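My desk is a robot desk now, and I could not be happier about it! Since May the spare corner of the flat has belonged to the arm, and most evenings I get two good hours in before my brain turns to soup.

The project is called Lirau, for no reason except that I liked how it sounded, and the goal is small. I want the arm to pick up one white, awkwardly shaped thing and set it down on one blue rectangle. Then I want it to do that again and again while I eat dinner. I started out with lots of different targets and got nowhere, so everything else went back in the drawer.

The wrist view is my favorite part of the whole setup. I spent ages working out how wide the fingers should open on the approach, and I still change my mind every other night.

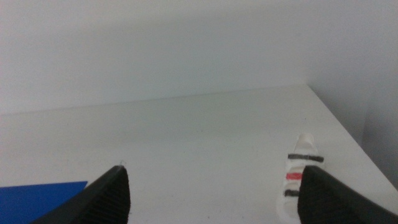 Gripper open, with the blue just peeking in at bottom left.

Getting a pale object to stand out on a pale table under pale walls is a fun little problem. My first detector was hopeless at it. I tried shouting at the exposure settings, then I tried a desk lamp, which gave me shadows that got detected as objects (very confidently, too). Soft, even light and a bit of color worked much better. I went through 190 test shots to settle on that, and I kept every one of them in a folder called Cheng, named after the street I used to live on.
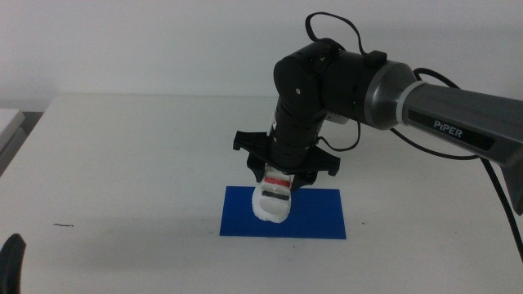 Lowering is where I lost most of the month. Moving sideways is easy once the arm knows where it's going, but the last bit of height is fussy, and my code was happily reporting "placed" with the thing still in the air. Red and black stripes across the white help a ton when I play the footage back – I can watch the red one against the wall behind and see how much the piece tilts on the way down. I also cut the speed for the final 40 millimeters, and the whole motion looks so much calmer. It almost looks like it knows what it's doing!
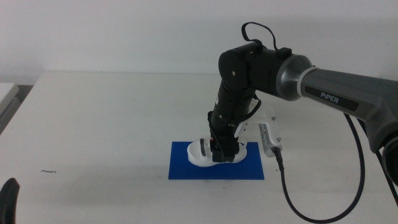
Cables are the other thing I keep fiddling with. I've rerouted mine 6 times and I'm sure there's a seventh coming. The one that drops from the little white module at the wrist makes a big lazy curve across the right side of the table, and I've decided to leave it that way for now, just past the blue. Tighter routing looked neater but it tugged when the wrist turned all the way over.

Next up is a proper long run. I'd love to get through 300 cycles with the logger going, and after that I'm taking the code to the Ovside workshop to try it on their bench, where the light is completely different and everything will probably break. I'll post the placement script once I've cleaned out the swear words in the comments.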